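Back to maths, at last
2019-04-15
By Hussam Khalaf
4 min read

I have a confession to make: I now look forward to Monday nights, and the reason is fractions. Well, fractions and ratio and the odd bit of algebra. In January I signed up for the adult maths class at Fimville College, the one that ends in a proper exam, and I am having the best time.

Some background for anyone new to this blog. I left school with decent marks in everything except maths, which I failed twice and then avoided for years. I got very good at avoiding it! I'd let friends split the bill, I'd buy too much paint, and I once turned down a better job when the form said there'd be a numeracy test. That last one still stings.
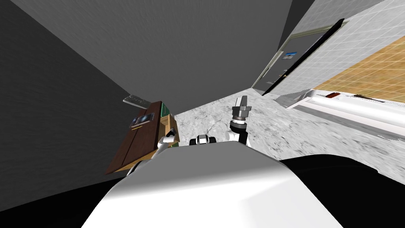 So, the class. We meet in the old annexe on Batutska Road, up two flights of stairs, and I get there on the 239 straight from work with a sandwich in my bag. Our tutor is Mrs Kikuchi, who used to teach in a secondary school and clearly loves being in a room full of people who chose to turn up. She never rushes anyone. If you get something wrong she asks you to talk her through it, and halfway through talking you usually hear yourself go "oh, hang on".

My "oh, hang on" moment came in week three with percentages. I had always thought of 35% as a sort of secret button on the calculator. Then she had us find 10%, write it down, find 5%, write it down, and just build the number up like bricks. I did 35% of 700 in my head on the bus home (245!) and wanted to tell the driver.
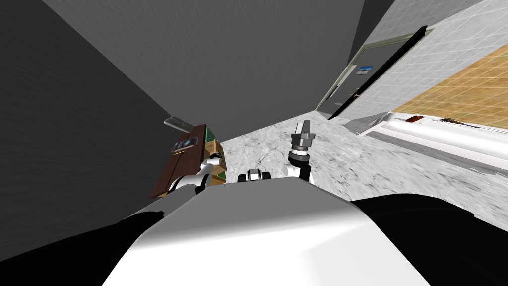 Robot arms stretched forward, with a wooden cabinet on the left.

The homework is more fun than it has any right to be. We use a workbook by Roltora, a great brick of a thing with 875 questions in it, and I've been doing a page with my morning tea. My daughter is revising for her own exams at the other end of the table, and we've started swapping questions. She is faster than me at equations. I am miles better at anything involving wallpaper.

Not every week goes well, mind. Negative numbers nearly finished me. I came home after that one quite low and told my wife I was too old for it, and she very kindly said nothing and put the kettle on. The week after, Mrs Kikuchi drew a lift shaft on the board with the basement floors marked, and we all went up and down it for half an hour until it stuck. I still picture that lift every time I see a minus sign. 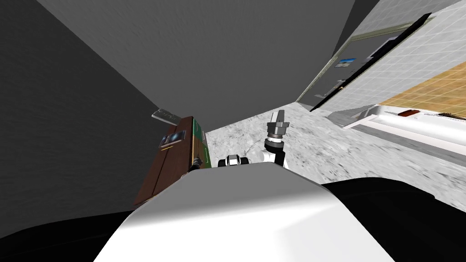 A few of you have asked what it costs. If you haven't already got the qualification, the class may well be free, so do ring your local college and ask before you talk yourself out of it. Mine had me do a short assessment first, which I dreaded, and it was only a friendly chat and a sheet of sums with a biscuit on the side.

There are 7 classes left before the exam. Next week is circles, and I've bought a new pair of compasses specially. If anyone has a good way of remembering which one is the radius and which is the diameter, please put it in the comments!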